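Kos 作業ボード 白（Lusteo取扱い）
品番1812（厚さ13ミリ）／品番1738（厚さ19ミリ）

板です。白くて、四角い。商品説明としてはこの一行で足りるはずなのですが、それだけ載せていた頃は「で、何に使うのですか」というお問い合わせが絶えませんでした。そこで今回、当店としては異例の長さで板について書くことにしました。お急ぎの方は、薄いほうが1812、厚いほうが1738とだけ覚えて、注文欄へお進みください。番号が大きいほうが薄いことについては、製造元のSkorkikにも問い合わせましたが、「開発の順番です」とのことでした。順番だと薄いほうが後になるはずで、そこは合っています。合っているのに納得がいかないのは当店の問題でしょう。

どういうものか

机の上に置いて、その上で作業をするための長方形の板です。机があるのになぜその上に板を置くのか、というのはもっともな疑問で、当店の経理もいまだに同じことを言います。ただ、小さなネジや端子や糸くずや切手を扱ったことのある方なら、机というものがいかに信用ならないかはご存じでしょう。木目のある机に木ネジを落とすと、木ネジは机になります。濃い色の机に黒いゴムの輪を置けば、その日のうちは再会できません。白い板を一枚敷くと、物が物として見えます。それだけの商品です。それだけのことに値段がついているのかと言われれば、ついています。

もうひとつの使い道は「場所を決める」ことです。広い作業台を与えられた人間は、かならず広い範囲に散らかします。板を置いて、作業はこの上だけ、と決めておくと、散らかる面積が板の大きさで止まります。少なくとも理屈の上では止まります。実際には板の外に工具を並べ、その外に部品の袋を並べ、さらにその外に昼食を並べる方がいらっしゃいますが、そこまでは板の責任範囲に含めておりません。

薄い1812と厚い1738、どちらを選ぶか

1812は厚さ13ミリ。机に置いたときの段差が小さく、手首を板の外に置いて作業する方にはこちらをおすすめしています。軽いので、作業の途中で板ごと隣の部屋へ移すという荒業もできます。できますが、上に並べた部品は移動中にかならず一度、斜面というものを体験します。浅い箱に移してから運んでください。これは取扱説明書にも書いてあり、取扱説明書は読まれません。

1738は厚さ19ミリ。たわみにくく、上から押す作業、たとえば打ち抜きやハトメや、力の加減を知らない方の組み立て作業に向いています。そのかわり重く、置き場所を一度決めたら動かしたくなくなります。動かさないのだから散らからないだろうと思われるかもしれませんが、動かさない板の上には郵便物が積もります。当店の一枚には九月に届いた見本帳がまだ載っています。

迷われた場合、当店では薄いほうをおすすめします。厚いほうを買って後悔した方は黙って使い続けますが、薄いほうを買って後悔した方は厚いほうを買い足してくださいますので、商売としても都合がよいのです。

置く場所と背景について

白い板の良さは、まわりが暗いほどはっきり出ます。白い机に白い板を置いた方から「境目がわからない」というご相談をいただいたことがあり、電話口でしばらく沈黙が続きました。灰色、できれば濃い灰色の天板がよく合います。板の端がきちんと端に見えるので、物を置いてよい範囲を目で覚えられます。

手順書や部品表のために手元を写真に撮る方は、机の向こうに黒い布を一枚垂らすと見違えます。写真の良し悪しは、たいてい後ろに写り込んだ洗濯物で決まるからです。当店ではClernisの黒い背景布を一緒に扱っています。専用品を名乗っていますが、黒い布です。黒い布として過不足がなく、手持ちの黒い布で間に合う方にはお売りしにくいというのが正直なところで、売り場でもあまり強く押していません。布は折りじわを伸ばしてから掛けるのが作法とされますが、暗く写ってしまえばそれほど目立ちません。アイロンをかけるかどうかは、ご自身の性格とご相談ください。

照明は斜め上からひとつあれば十分です。真上から強く当てると、白い面は白さを主張しすぎて、上に置いた銀色の小物が負けます。撮ってみて白がべったりしていたら、明かりを少し遠ざけるか、少し横へ振ってください。露出の設定をいじるより早く済みます。設定をいじりたい方を止めるものではありません。

水平を出す

板そのものは平らに作ってありますが、机が平らかどうかまでは保証いたしかねます。ビー玉をひとつ置いてみて、転がったら机の脚を疑ってください。板の下に厚紙を挟んでごまかす方法もあり、当店の作業台は長年それで通しています。厚紙を重ねすぎると今度は反対側へ転がりはじめ、そこから先は凝り性の方だけの世界になります。

滑り止めは付属しません。以前は付属させていたのですが、袋のまま捨てられることが多く、Skorkikが静かにやめました。気になる方は市販の薄いゴムのシートを四隅に敷いてください。全面に敷くと今度は剥がれなくなりますので、四隅で止めておくのが無難です。端から机の外へはみ出させて使うのもおやめください。はみ出した部分には、どういうわけかいちばん重い物が置かれます。

手入れ

乾いた布で拭く。落ちなければ固く絞った布で拭く。それでも落ちなければ、食器用の洗剤を薄めて拭き、水拭きをして、また乾いた布で拭く。以上です。研磨剤の入った洗剤を使うと、汚れと一緒に表面もきれいになくなります。

油性ペンで書き込むのはご遠慮ください。とお願いしても、白い板を前にすると人は書きます。部品の置き位置、寸法、電話番号、しりとり。書いてしまったあとで「消し方」をお問い合わせになる方のために申し上げますと、消えにくいです。書きたい方は、剥がせる紙のテープを貼って、その上に書いてください。テープも貼りっぱなしにするとのりが残りますので、仕事が終わったら剥がす。剥がすのを忘れた方は、上の段落の洗剤のくだりにお戻りください。

刃物は受け止めません。この板はカッターマットを名乗ったことがなく、切り傷のついた板の返品はお受けしておりません。カッターマットを板の上に敷くのは結構です。机の上に板、板の上にマット、とだんだん高くなっていきますが、椅子も上げれば解決します。

熱いものも直接は置かないでください。はんだごては台に、鍋は台所に。鍋の話をするのは、鍋を置いた方がいらしたからです。

届いたら最初にすること

箱から出したら、まず両面を明るいところで見てください。表と裏の区別はありません。区別がないのに、毎回「どちらが表ですか」と聞かれます。気に入ったほうを表にしてください。次に角を指でなぞり、引っかかりがあればその日のうちにご連絡を。使ったあとにご連絡いただくと、引っかかりが板のものなのか持ち主のものなのか、こちらで判断ができません。

保護用の薄いフィルムが貼ってあります。剥がしてお使いください。剥がさずに使い続けて「思ったより白くない」とお便りをくださった方がいて、返信の文面には担当が半日悩みました。

片付けるときは、壁に立てかけずに寝かせて置いてください。立てかけると長いあいだに反ります。反った板は裏返してしばらく寝かせておくと戻ることもありますが、戻らないこともあり、その場合は両面とも少し人生に疲れた感じになります。寝かせる場所がないという方は、机の上に置いたままで結構です。ほとんどの方がそうなさっています。

使用の様子

黒い布を背に、濃い灰色の机の真ん中へ。当店で何度もおすすめしている組み合わせです。

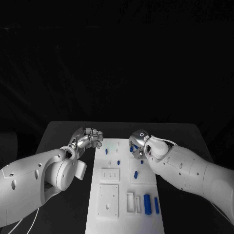

Octavio Agudeloより：1738を使っています。厚いほうを買って後悔した人は黙って使い続ける、と上に書いてあるので、黙らないことにしました。板そのものに文句はありません。押してもたわまないし、白いので小さいワッシャーがすぐ見つかります。ただ、手首が痛い。厚さのぶん手が浮くのに、机の縁に肘をついていたのがいけなかったようで、肘の下に古い雑誌を敷いたら治りました。商品ページに雑誌のことも書いておいてほしいです。それから、拭き掃除は一日の終わりにまとめてやるより、作業が変わるたびにやったほうが楽でした。前の仕事のごみが次の仕事の部品に見えるのが、白い板の唯一の困ったところだと思います。

ありがとうございます。雑誌のことは、こうして書いておきました。古い雑誌は当店では扱っておりません。厚さの見当としては、板とだいたい同じ高さになるまで積んで、肘を載せてみて、首が楽なところで止めてください。肘用の台を商品化してはどうかという声も社内で上がったのですが、試作品を雑誌と並べて比べたところ、全員が雑誌を選びました。

ごみが部品に見える件は、逆よりはましだと考えております。部品がごみに見えて掃除機に入っていく事故のほうが、お問い合わせとしては圧倒的に多く、しかも板の外で起きています。作業が変わるたびに拭く、というのはとてもよい習慣で、当店でも明日から始める予定にしています。この予定はだいぶ前からあります。

よくいただくご質問から

もっと大きいものはないのか、というお尋ねについて。ありません。大きい板がほしい方は二枚並べてお使いください。継ぎ目には小さい部品がかならず吸い込まれますので、重要な作業は継ぎ目を避けて行ってください。厚さの違う二種類を並べるのは、段差を楽しめる方に限ります。

黒い板はないのか。あります、と言いたいところですが、試作だけで終わりました。白い机をお使いの方には喜ばれるはずでしたが、埃が星空のように見えるため、掃除ばかりして作業が進まなかったそうです。

穴を開けて固定したい、というご相談も多くいただきます。開けるのはご自由ですが、開けた時点で保証の対象から外れます。机に固定したいだけなら、端を締め具で挟むほうが手軽で、気が変わったときに元へ戻せます。挟むときは間に当て布をしてください。締め具の跡は、油性ペンと同じくらいよく残ります。

材質について詳しく知りたいという方には、Skorkikの資料を別途お送りしています。たいへん分厚い資料で、板の下に敷いて高さを調整するのにちょうどよいという評判です。

ご注文の前に

一枚からお送りします。薄いほうと厚いほうを取り違えた場合は、未使用でフィルムが付いたままなら交換いたします。未使用かどうかは、しりとりの有無で判断します。背景布は折りたたんでお送りしますので、当然ながら折りじわが付いております。しわの件でのご連絡は、一度掛けて暗いところで撮ってみてからお願いします。板と布は梱包が別になるため、布だけが先に届くことがあります。その間、机の向こうに黒い布だけが下がった状態になりますが、ご家族への説明はお客様のほうでお願いいたします。

お問い合わせはLusteo作業用品係まで ｜ © Lusteo ｜ ページの先頭へ戻る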